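Kerslake Sewing and Mending List
Archive: messages by thread

Subject: Re: [kerslake-mend] Children's bags and pinafores, what to do with the straps
Date: 25 Apr 2020
From: list member, Lundard

Replying to the message below about straps. I have left the part I am answering and trimmed the rest.

> I have a box of kids' things to get ready for the July swap at Lulel and
> most of them have straps. Some are aprons, some are pinafores, a couple I
> can't put a name to. Every time I fold one the straps come out the side
> and by the time I have done the next one they have knotted together.
> Do people pin them, tie them or just roll the lot up? Also, do you leave
> the tags on? Some have a loose card with them and I don't know whether
> to keep it.
>
> The box weighs a bit and I would like to post it to Rirkon in one go.

I did 46 of these for the last swap and tried all three. Pins are no good. They leave marks in light cotton and somebody always misses one. Tying works but you get creases at the knot, and the person at the other end has to undo it. What I do now is fold the straps inside before I fold anything else.

You need a hard, flat surface. A bed or an ironing board lets the cloth sink and you can't get the straps to lie straight. Tiles or a kitchen bench are fine if they are clean.

If the thing has a pocket, check it before you start. I have found tissues, hair clips and once a very old sultana. Do up any buttons, and mend the pocket corners now if they are going, as that is where the little ones pull.

Tags and cards: keep the card if it goes with the garment. Put it in the pocket, or inside the last fold if there is no pocket. Lulel asks for the size to be readable from the outside, so I write it on a strip of masking tape as well. If the sewn-in tag has faded, measure across the chest and write that instead.

For posting, Rirkon takes parcels by weight and the next bracket starts at 500 grams. My last one came to 792 and I would have been better off splitting it. Light cotton things go further than you would think. Denim does not.

The order I go in, for anything with straps:

1. Lay it out and find both straps before you touch anything else. With a bunched-up one the pocket tells you which part you are looking at, and the straps can run off in different directions, as on the pink one. 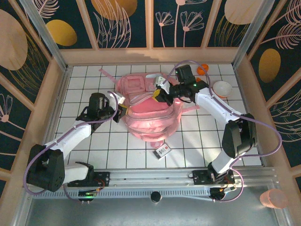

2. Smooth the body flat with the pocket facing down. Bring each strap back over the body in a straight line, side by side, not crossed.

3. Fold the sides in over the straps, then fold up from the bottom. Card goes in, tape goes on the front.

If a strap is longer than the body, double it back on itself. I would not cut any of them down.

Lundard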